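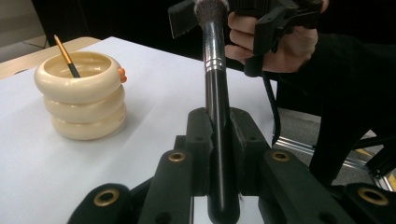 We hit 463 examples for the makeup brush task this month, and I'm so happy with how they look! The goal is 600 by the end of February. Each one is short, a brush going in or out of the cream pot, and I can do 75 in a good morning before my wrists start to complain.

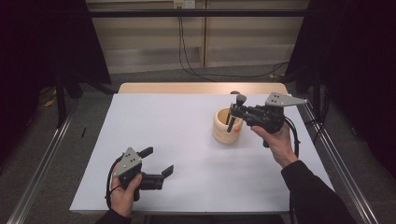

My favorite trick so far is changing the pot's spot every 15 takes – the early Randen set had it parked in one place, and the model learned the place (oops). Next up is slower handovers between the two grippers, which I keep rushing.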